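Visit notes, Jimora software group, 2025-05-05

I spent the day at Jimora with people from two other small firms. The invitation promised the whole software path, from raw recordings to a policy running on an arm, and we got most of it. The hardware floor was closed for a refit, so these notes are nearly all about code. I've kept them in the order we saw things.

## Morning: ingest

The group works on the third floor, in one long room with the build servers behind glass at one end. There are no offices. Everyone who touches the data path sits along the window side, and the planning and control people sit opposite.

Jimora trains manipulation policies for household work, mostly handling cloth. Almost all of the training data comes from hand-held grippers used in ordinary homes. The recordings arrive overnight and go through a tool called Indero, which was written in house and is now in its third version. The second version was a set of scripts that called each other, and two people at our table laughed at that in a way that suggested they had the same set of scripts at home.

Indero does four jobs. It checks that the video and the motion sensor stream share a clock, it recovers the path of the gripper through space, it reads the finger opening from the video, and it cuts the session into episodes. Each job writes its own report, and a session can be held at any of the four. A held session isn't deleted. It goes to a review page, where someone looks at it and either releases it or marks the reason.

We were shown the review page with a live queue of 464 sessions. Sorting by reason was quick, and the reasons were plain words and not codes, which I would copy tomorrow if our own page weren't built the other way around. The most common one was "path lost," followed by "clock drift."
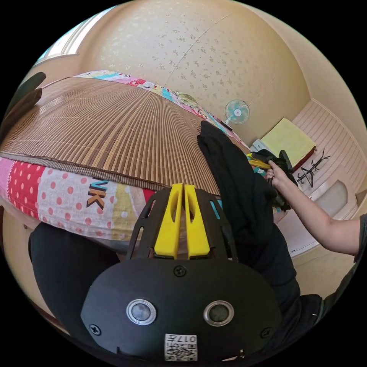
Path recovery took up the longest part of the morning. Indero tracks visual features from one view to the next, combines them with the motion sensor, and solves for the camera pose. Wide lenses help because more of the room stays in view, but they bend straight edges, and the tracker needs a good lens model before any of it works. A bedroom session was used to explain where features come from. The slatted bamboo mat on the bed is hard to match, with so many thin parallel lines that look like their neighbors, and a tracker can slip by one slat without noticing. The patchwork cover under it is much better, with its polka dots in different colours and the big "VK" on the front side. The floral sprigs on the wallpaper are faint but scattered, and the solver gets some use out of them too. The black garment over the corner of the bed gives it very little. A hand or a second tool coming in from the side is worse than a blank area, as it can supply good, sharp features that move on their own.

The fix for that last problem is a mask. A small segmentation model marks hands, arms and anything held in them, and features inside the mask are dropped before the solve. The recording gripper's own body is masked with a fixed outline, one per gripper design, because it never moves in its own camera's view apart from the fingers. The fixed outline used to be drawn by hand. It is now computed by finding the pixels that stay the same across a long recording, and the group said the computed version beats the drawn one along the edge of the housing.

I asked what happens when the mask covers too much. If the feature count falls under a threshold, the solver leans on the motion sensor for up to 2 seconds, and after that the path is declared lost. The limit was picked by testing against a motion capture room. Past it the drift grew fast enough that the finger positions were no use for training.

## Reading the fingers

Finger opening is taken from the same video as everything else. The yellow fingers are easy to segment against a dark body, and the width comes out of a small regression model trained per gripper design. Each unit also has a calibration file, tied to the number on its label. A file is redone whenever a finger is replaced. The group had one bad month, last July, when a batch of fingers was swapped and the calibration files were not. All the grasps in that batch came out slightly too wide, and the policy trained on them kept closing late. It took a while to find, as each recording looked fine when viewed alone.

Indero now compares the smallest opening in each session with the closed value in the file and holds the session if they disagree. It's a short check, and they wished they had written it in the first week.

## Lunch

Sandwiches in the kitchen on the same floor. The talk was mainly about storage prices and whether anyone still keeps raw video after the episodes are cut. Jimora does. One of the other firms does not and was looking worried by the end of the meal.

## Afternoon: planning and control

The planner is called Magbanua. It takes the output of the learned policy, a short run of target poses, and turns it into something an arm can follow. The policy was trained on human hand motion and knows nothing about joint limits, so many of its targets are awkward or out of reach. Magbanua handles these in a fixed order: it first tries to meet the pose exactly, then lets the wrist rotate within a tolerance, then slows down, and finally stops and asks for a new set of targets. Every fallback is logged with the joint state.

The log viewer was the best tool I saw all day. You pick a run and get a timeline with one colored bar for each fallback level. Clicking on a bar opens the arm pose in 3D along with the policy's target, drawn as a ghost. You can change the tolerance and replay that moment offline. One of the planning people replayed a failed towel fold for us in which the target sat behind the edge of a table. With a looser wrist tolerance the planner found a way around. With the real setting it had stopped, and the replay gave the same stop at the same time step, which is more than our simulator can manage.

The controller below it runs at a fixed rate on its own machine and is kept deliberately dull. It interpolates between poses, checks speeds and forces, and refuses any command that is too old. We asked about latency. Targets are stamped with the capture time of the camera image they were computed from, and the controller skips any whose time has already passed. Before that change the arm would replay stale targets after a slow inference step, and you could see it as a small backward jerk.

The control people are against letting the policy set stiffness. The policy people are in favor. They argued about it in front of us for some time, politely, and went back to it after the demo.

## Skuter

Skuter is the test runner. Any change to Indero, Magbanua or the controller is run against 1206 stored episodes, and the results are set side by side with the last accepted version. The full set takes all night. A short set of 50 runs on every commit and is done before you can get coffee. The short set is picked again each month from the episodes where recent versions disagreed the most, so it stays hard.

Two things about it were less convincing. Accepting a new baseline takes one click from one person, and there is no field for saying why. The group agreed that old baselines are difficult to explain afterward. The other is that Skuter compares paths by average error, which hides a short, large slip of the kind the bamboo mat causes. A worst-case column is planned but not there yet.

## Things I want to try at our place

- Masking hands before the pose solve. We currently mask only our own gripper.
- The closed-value check on finger opening. An afternoon's work.
- Plain-word hold reasons on the review page.
- Stamping targets with image capture time all the way down to the controller.
- Picking the short test set by disagreement. Ours hasn't changed since it was made.

I also asked for the format of the fallback log. They are willing to share it, without the viewer, once the field names are settled. The next open day is for hardware, when the refit is finished, and I've put our names down for two places.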